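Can a robot do your chores yet?

Think about the jobs people do at home and in shops. Someone puts the washing away. Someone fills the shelves. Someone sorts the things in the stockroom so they can be found again. Could a machine do all that instead?

The short answer is: some of it, slowly, and with help.

We use cookies to remember your reading level. Accept / Change settings

Let's start with a job that sounds easy. You have two big blue crates on a metal rack, and there are a few small things in them. The job is to take something out of one crate and put it in the other.

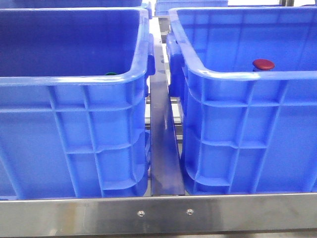 You could do this without thinking. Your eyes find the thing, your hand goes over the side of the crate, and your fingers close at the right moment. If it rolls away, you just reach a bit further.

A robot has to work out each of those steps. First it needs to know where the crate is. Then it needs to find what is inside, and a crate has high walls. A camera looking from the side may only see the very top of something small. The rest is hidden behind the plastic, so the robot may have to guess its shape, or look again from higher up.

Next comes reaching in. The arm must go down without bumping the rim. If it hits the crate hard, the crate could slide, and then everything the robot knew about where things are is wrong.

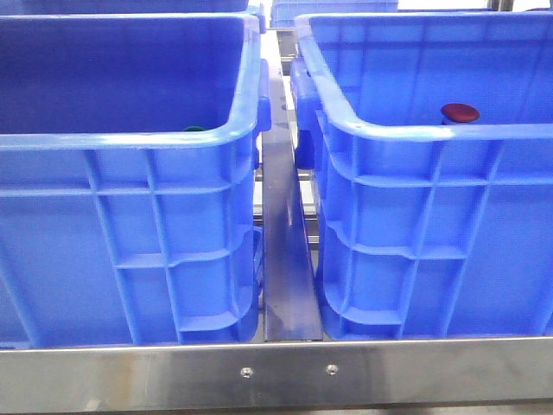

Then there is the grip. Squeeze too hard and you crush a soft thing. Squeeze too gently and it drops. People feel this through their skin. Many robots have very little feeling in their fingers, and some have none.

Kastriot Omerović teaches robots to sort stock at a small workshop called Nirkitz. He once gave a robot the same sorting job 500 times. It did well for most of the day. Then somebody moved a lamp, the shadows changed, and it missed 13 times in a row.

"A child of five would not have noticed the lamp," he says.

Shiny things are hard too. Polished metal reflects the colours near it, so a steel rack beside blue crates can look partly blue. You know that the blue is only a reflection. A robot has to learn it.
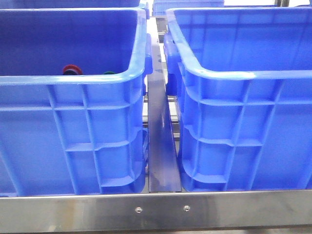 So what can machines do now? They are good at jobs that stay the same. A washing machine washes. A robot vacuum cleaner can go round a floor, as long as you pick up your socks first. In large warehouses, machines carry shelves and boxes from place to place all day.

Homes are much harder – no two kitchens are alike, and things are never left in the same spot. A robot that can empty one dishwasher may get stuck at the house next door.

For now, you will still have to tidy your own room.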